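**Nurniden Approves Equipment Plan for Robotics Program**

January 2026

The Nurniden Technical Institute has approved a purchasing plan for its food handling robotics program. The plan covers two additional two-arm workstations, replacement gripper fingers and a service agreement with Urkis, the institute's current supplier.

Funding will be released in two stages. The workstations will be ordered first, with delivery expected in April. Spare parts and table surfaces will be bought from Bunitz under a separate order. The institute has set aside 400 hours of technician time for installation and training.

"We asked each group to tell us what it needs for daily work before we asked for prices," said Shufen Lu, who manages equipment planning.

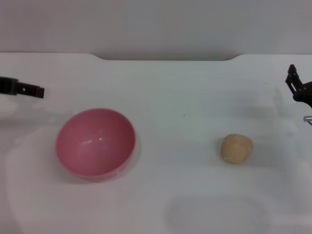 Consumable supplies will have their own budget line for the first time. Yoshinori Murakami, the program's technical lead, requested the change after a review of last year's spending. Tasks now in use call for simple items, such as a pink bowl and a small ball of dough on a white table, and these were previously charged to general maintenance. Requests for the new line must reach the purchasing office within 60 days.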